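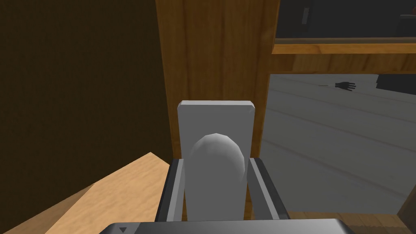

Gripper view from the simulated apartment used in the Cakholm door study. Rendering: Vurkedent

The Cakholm Laboratory has spent much of the past two years preparing material for a system that is meant to learn how to open doors. The laboratory's manipulation group, which carries out the work jointly with the software firm Vurkedent, agreed to answer questions on how the examples are gathered and what is done with them afterward. The group replied as a body, and its answers are given here under its collective name.

Asked why the project begins in simulation, the group pointed first to cost. "A door in a building can be opened in only one place at a time, and someone has to close it again," it said. "In the simulator an operator can discard an attempt and start the next one from a different position within moments."

Each example is produced by a person. The operator guides the arm with a hand controller while the software records the motion of the joints, the state of the fingers and the view from the gripper. The current collection, known internally as Ogilvie, holds 910 accepted examples. A further 296 were recorded and set aside for review.

The group was careful to explain that a rejected example is not necessarily a failed one. "We have examples in which the door opens perfectly well and which we still do not use. The operator may have pushed on the frame, or taken hold of the hardware in a manner that no real hinge would forgive. A learning system has no reason to prefer the sensible method unless the sensible method is what it is shown."

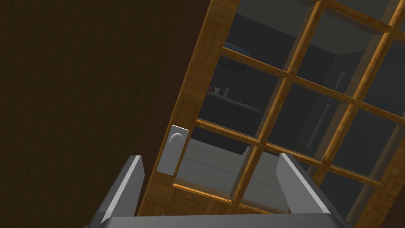

Glass doors have proved to be the most demanding part of the collection. According to the group, a system trained only on solid doors tends to rely on the door being the largest plain surface in view. With glass, the room on the far side becomes part of the picture, and the furniture in that room changes from one layout to the next. "We want the system to attend to the handle and the edge of the door. If every example has the same kitchen behind the glass, it may well attend to the kitchen."

For this reason the layouts are changed on a fixed schedule, and operators are asked to vary their approach as well. They are instructed to come in low on some attempts and at a tilt on others. The group acknowledged that this instruction is unpopular. People who have become skilled at the controls settle into one path and repeat it, and the resulting examples are smooth, quick and very much alike.

Operators complete a short training course before any of their work is accepted. The course was lengthened last July, when a review found that new operators were closing the fingers too early. It now includes 115 practice attempts, none of which enter the collection. 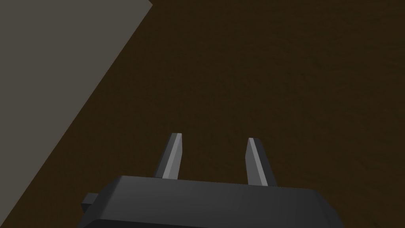 Labeling takes longer than recording. Every accepted example is divided into stages, among them approach, contact, grasp and release, and two reviewers mark the boundaries independently. Disagreement is most common at the beginning of an attempt. A view may contain nothing more than open fingers over a bare brown surface, with no handle anywhere in sight, and the reviewers must decide whether such a moment belongs to the approach or should be treated as idle time. The written rule is that it counts as approach if the arm is moving with a purpose that can be read from the images that follow. The group conceded that the rule leaves room for judgment, and said that a revised version is being drafted.

On the question of realism, the group's position was measured. The handles in the simulator are built from simple shapes, and wood and plaster are represented by surface patterns. "We do not claim that these doors look like the doors in an ordinary home. We claim that the relation between the fingers and the handle is close enough to be worth learning from. Whether that claim holds is a matter for testing."

That testing is to take place at Skokbridge, where the laboratory maintains a set of full-size doors fitted with interchangeable hardware. The first trials will use knobs and lever handles only. Sliding doors have been postponed, as the arm installed there does not yet have the reach they require.

The group declined to predict the outcome of the trials. It confirmed that the Ogilvie collection will be made available to other research institutions on request once the labeling rules have been revised, and that the examples set aside for review will be supplied separately, together with the reviewers' notes.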